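Wood Table Remedies, Tested With Some Doubt

Mayonnaise on white rings. I've tried it 2 times and all I got was a table that smelled like lunch. Riet Willems swears by it, but she also leaves it on overnight and then rubs for half an hour, and I suspect the rubbing does the work.

Walnut on scratches. It darkens a pale scratch for a week or so. Call it makeup.

Olive oil and vinegar polish. Looks great by lamplight. The oil never really dries, and by July mine was holding every crumb in the house.

Tea bags for cleaning. I can't tell it apart from plain warm water, and I have looked hard.

What I still do is dull: a damp cloth, then a dry one, always along the grain. Something flat under anything hot or dripping — a tray beats a doily, whatever your aunt says. 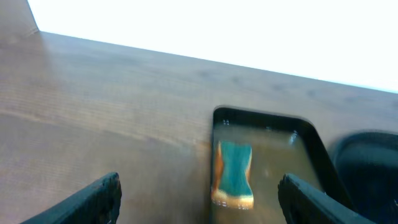 Black tray with a raised rim, on a brown wood tabletop.

Felt pads are fine if you check them. Grit gets stuck in the felt and then you're sanding.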